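Walking Without Headphones

I gave up headphones on my walks in March, and it started by accident. The left one died, I kept forgetting to order a new pair, and by the time I remembered I'd gone two weeks without them and didn't want them back.
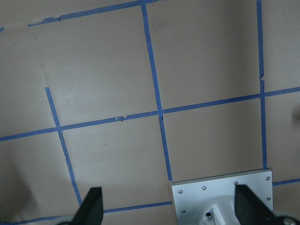
I should say that I was a serious headphones person. Podcasts while I washed dishes, audiobooks in the car, some guy explaining the Roman grain supply while I brushed my teeth. I had one going in the shower for a while (a speaker shaped like a duck, a gift, still works great). If there was a gap in the day I poured words into it. And then I'd sit down to write and wonder why everything I put on the page sounded like somebody else talking!

So. The walk. My usual loop goes down to the end of Clornardale, past the feed store, along the creek where the path gets muddy, and back up the hill by the school. It takes me 30 minutes if I don't stop, and I always stop. The first few days without anything in my ears were awful, I'm not going to pretend. I was bored by the mailbox. I made grocery lists in my head. I replayed an argument from a job I left years ago and came up with a really excellent comeback, which was of no use to anyone.

Somewhere in the second week the grocery lists ran out. I was standing on the little footbridge watching a leaf go around and around in the same spot, and the ending of a story I'd been stuck on since last fall just walked up and stood next to me. It was one line of dialogue. I said it out loud so I wouldn't lose it, and I kept saying it all the way home like a crazy person, past the school and past a man with a wheelbarrow, who nodded at me very politely.

The story is called "Balaskas," by the way, after the family in it. I've mentioned it on here before and a few of you have asked if it's ever going to be finished. It's finished! It needs a trim, and there's a scene in a kitchen that goes on way too long (I love that scene, it has soup in it), but it has a last page now, and it never had one before.

I carry a notebook these days. I tried the fancy kind with the elastic band and felt like I had to write something worthy of it, so I went back to the cheap ones from the drugstore that fit in a back pocket and get bent. My handwriting while walking is terrible. Last week I found a page that said either "her mother's coat" or "her mother's goat" and I've decided to go with goat, because the story needed waking up.

What I like most is the noise, funnily enough. I thought I was signing up for quiet, and it isn't quiet out there at all. There's a screen door on our street that squeals in two different notes depending on whether it's going out or coming in. The creek is louder after the bend. People talk on their porches in the evening and you get half a sentence as you go by. I got "well, he can't keep it in the bathtub forever" back in July and I have been living off that one ever since. I don't want to know what it was. I have a whole page of guesses.

Some days nothing comes, and I've had to make my peace with that. I went out at 7 this morning with a specific problem to solve (chapter four of the long thing, the one I'm calling Brekeck until I think of a real title) and came back with wet socks and no solution. The old me would have counted that as wasted time and thought, well, you could've gotten through half an audiobook. But I wrote pretty well afterward, on a completely different chapter, so who knows how any of this works. I've quit trying to aim it.

I haven't gone full hermit, in case you're worried. I still listen to books in the car, and I still fall asleep to the Roman grain man, who has moved on to aqueducts. The walk is the one place where I've put a fence up. My phone comes along for emergencies and stays zipped in my jacket, and if I want to look something up (is that a heron or a very thin goose?) I have to wait until I'm home, by which time I've usually made up something better.

I also started walking slower. My cat, Donder, watches me leave from the front window and is in the same spot when I get back, looking at me like I was supposed to bring him something. He has never once worn headphones and he spends whole afternoons staring at a wall with what looks like total satisfaction, so maybe I should've been taking notes from him all along.

If you try this, give it longer than a few days, and let me know what you overhear. I'm going to go cut some of the soup now.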